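Packaging and Everyday Objects
Notes for Session 3: Why Containers Have the Shapes They Do
Instructor: Everett Achterberg

Welcome back, everyone. I promised last time that I'd type up my notes so you could put your pens down and listen, and then I talked so long that we skipped half of them anyway. So please read these before we meet again, and bring your questions (even the ones you think are too small).

Where we left off

We had been talking about the straight-sided jar, which is the container most of us would draw if somebody asked for one. It packs well, it takes a label easily, and you can get a spoon to the bottom of it. Fitzgerald Lyons asked a very good question at the end of class: if the straight jar is so sensible, why do we bother with anything else? I've been chewing on that ever since.

Shoulders and necks

The shoulder is the part where the body of a bottle narrows toward the neck. A steep shoulder wastes little height, so more of the container is useful space. A long, sloping one takes up more room on the shelf but tends to pour more gently, and it gives the hand somewhere natural to rest. Wine people will tell you that a high, square shoulder helps hold back sediment in an old bottle, and I've poured enough cloudy last glasses to be grateful for it.

The neck decides how fast things come out. Think of ketchup in a narrow glass bottle, and then think of the same ketchup in a wide tub. Neither one is wrong. They are meant for different tables!

Shape as a kind of name

A shape can also tell you what a thing is before you've read a word of it. My grandmother kept her vinegar and her syrup in the same dark cupboard and never mixed them up, and she did it all by feel. Try this at home with your own cupboard and write down which containers you could pick out with your eyes closed.
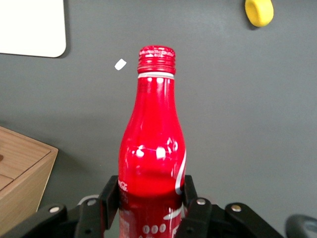
Fig. 1. Contoured Coca-Cola bottle in red aluminum, with a narrow neck, rounded shoulder and screw cap.

For next time

Choose one container from your kitchen and draw it from the side, life size if your paper allows. Mark the neck, shoulder, body and base. Then write a page, 400 words or so, on how it feels to hold, open and pour from. Please don't fuss over the drawing. Mine are dreadful, as you'll see when I bring in my poor attempt at a teapot.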